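Stidura Laundry Basket, Rectangular, White

Item 3209
In stock, ships from the Allico warehouse

Overview

The Stidura is a plain white plastic basket for carrying clothes to and from the washer. It is rectangular, with mesh-patterned walls that let air through, so damp towels and gym clothes don't sit in a closed tub until wash day. The rim is smooth all the way around and can be held anywhere along the short or long sides.

It holds one medium load for most front loaders. Two people's clothes for half a week will fit without pressing down. For bedding, plan on two trips or look at the deep version, sold separately as the Stidura Tall.

Details

Material: molded plastic, one piece
Color: white only
Weight limit: 18 pounds
Lid: none
Stacking: empty baskets nest inside each other
Sold as: single, or pack of 3

Use and care

Rinse with warm water and a little dish soap. A soft brush gets lint out of the holes. Do not use bleach sprays on the rim, which can turn yellow over time. Keep the basket away from heaters and dryer vents.

Do not stand on the basket or use it as a step. Overloading will bow the long sides. They usually straighten once the basket is emptied and left overnight.

Wet jeans are heavy. If a load has several pairs, split it.

Carrying and loading

Hold the basket by both sides of the rim and keep it level. Sleeves and hems that hang over the wall should be tucked in before you go up or down stairs. With a front loader, set the basket on the floor just under the door and move the clothes across a few at a time. Dark and colored items can share the basket on the way to the machine and be sorted there.

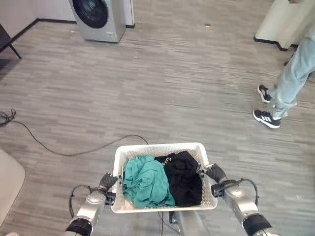
The base is flat and will not mark vinyl or sealed wood floors. On tile, wipe off any grit first, as sand caught under the plastic can scratch a glossy finish.

Ordering

Single baskets ship in a plain carton. Packs of 3 ship nested, with paper between them. Laundromats and dorms ordering by the pallet should write to Chunhua Xia in the Allico sales office before placing the order, as pallet freight is quoted by hand. The August production run was roughly 4,000 baskets and the next one has the same mold and the same white.

Returns

Unused baskets can be sent back in the original carton. For a cracked rim or a split corner on arrival, send a photo of the damage and the carton label to Osvaldo Donati in customer service. Replacement baskets go out by ground shipping.

Related items

Stidura Tall, white
Qian mesh wash bag, small and large
Steven folding drying rack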